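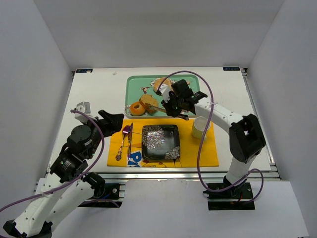 By Dana Okerlund

2021-03-08

Wetsuit makers should print buoyancy on the hangtag. They print panel thickness, and most swimmers read one as the other.

Thickness tells a buyer very little. Two chest panels can both measure five millimeters and float differently, depending on how much gas is trapped in the foam and how far the panel stretches once it is on a body. A tight panel gets thinner. A softer foam gives up more of its lift under the same load. The number on the tag was taken from a flat sheet before any of that happened.

I swim in a Waline sleeved suit and keep an older Gristby for cold mornings. On paper they match panel for panel. In the water the Gristby holds my hips higher and pushes my chest up enough that I have to change my head position to breathe. Neither suit is badly made. A swimmer with sinking legs would want the first effect, and a swimmer with a good kick would hate the second. The tags say nothing that would help either of them choose.

The usual objection is cost. It is a weak one. Lift can be measured by holding a suit under water in a tank and reading the upward force on a scale. Do it once per size, with the suit stretched over a form, and report the upper body and the legs as separate numbers. A brand that can pay for 13 colorways of the same sleeve can pay for that.

A better objection is that lift changes with age. Foam cells break down, and a suit with 35 long swims in it will not perform as it did in the store. I accept this. The answer is to test a new suit, test it again after a stated number of compression cycles, and print both results. Buyers could then see what they are paying for over more than one August.

Sial already publishes a stretch figure for its shoulder panels, although the method is buried in a footnote and I would like to see it moved up. It shows that a technical number can sit on a product page without scaring people off. Buoyancy matters more to most swimmers than shoulder stretch does, and it should be next to the price — in newtons, by size, with the test described in plain words.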